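Rirkeo Sewing and Mending Circle
Minutes of the October meeting
25 October 2018, 7 p.m., upstairs at the Jona building

In the chair: Tormod Strömberg

Welcome and last month's minutes

Tormod welcomed everyone and thanked those who had come straight from work, some of them without supper (there was soup on the side table, and it went quickly). He was especially pleased to see several new faces and asked the regulars to please make room on the good chairs. The minutes of the last meeting were read aloud and accepted with one correction: the wool blankets went to the shelter on Unia Street, and the cotton ones are still in our closet.

Rooms and tables

We had a long talk about tables, longer than planned, but it's a subject people feel strongly about. Those who cut out patterns want a big flat surface at a height that is kind to the back, and the folding tables we use now wobble whenever the person at the other end leans on her elbows. The building has offered us one of the large square tables on a long loan. It's pale beige, a little worn on top and with a faint seam running across the middle, and most of those present thought it would do very nicely for quilts. 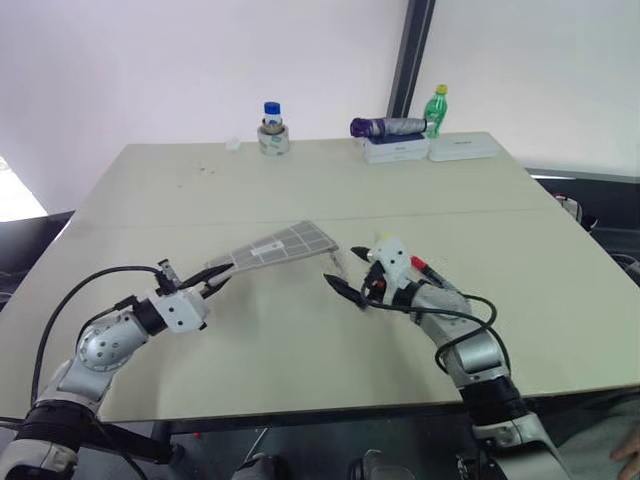 Winter coat drive

The coat drive is off to a lovely start. So far 34 coats have come in, most of them in fine shape and needing only a button or a new hanging loop. Two have torn linings, and one long gray one wants a whole new zipper, which Tormod has bravely taken home to try. We agreed to keep collecting through the end of the month and to hold one extra mending evening before the coats go out. Children's sizes are still short. If you have a neighbor whose kids have shot up over the summer, please knock on the door and ask!

There was some back and forth over whether we should wash everything ourselves or ask people to bring coats in clean. Washing takes up a whole evening and the machine downstairs is slow, so the flyer will now say "clean and dry, please" in larger letters. Anything that arrives in need of a wash will still be taken in, and we'll share those out among whoever has room on the line.

Money

The balance stands at $1,000 even, which made everybody laugh, as it has never come out round before. Out of this we approved $100 for thread, needles and interfacing and $50 for printing flyers. The question of buying a second iron was raised again. The old one spits, and it left a brown mark on a linen runner that one of our members had spent weeks on. We looked at what a decent new iron would cost and decided to ask in the newsletter for a used one first, and to come back to it next time if there are no takers.

Small projects for beginners

This was the part of the evening that ran over, and happily so. Several newcomers said they'd like to start with something they can finish in an evening or two and carry home with them. Aprons were suggested, and potholders, and the drawstring bags we made last spring, but the zippered pencil case won the most hands. It teaches a straight seam, a lining and a zipper all in one go, and it uses up the little pieces in the scrap bin, of which we have plenty. Corduroy holds up well to being thrown in a school bag, though it does shed while you cut it, so bring a lint brush. Those who have sewn a few of these asked that we be generous with the lining fabric and let people pick something cheerful, even if it's only seen when the case is open.

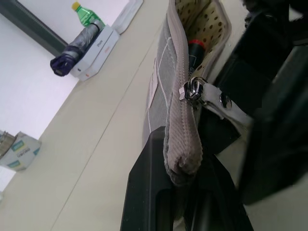 Light gray corduroy outside, brown polka dots on cream inside.

The paper pattern will be traced onto card so that it lasts, and there will be two sessions, with the zipper saved for the second. Anyone who would rather sew by hand is welcome to do so, and backstitch is plenty strong enough for a bag this size. Please bring your own zipper if you care about the color, as the ones in our drawer are mostly navy.

Trip to the Rønning mill shop

There was plenty of interest, and a sign-up sheet went around the room. We'll share cars as usual. The shop sells remnants by weight, so it's wise to bring a list and stick to it (the secretary speaks from experience and has the closet to show for it).

Any other business

The large shears are missing again. If they've gone home with you by mistake, just slip them back in the drawer and we'll say no more about it.

The key to the supply closet now hangs on the hook behind the door, next to the fuse box.

Tormod thanked the soup makers and closed the meeting at 9:10 p.m. Next month's meeting will be in the same room at the same time, and bread is needed to go with the soup.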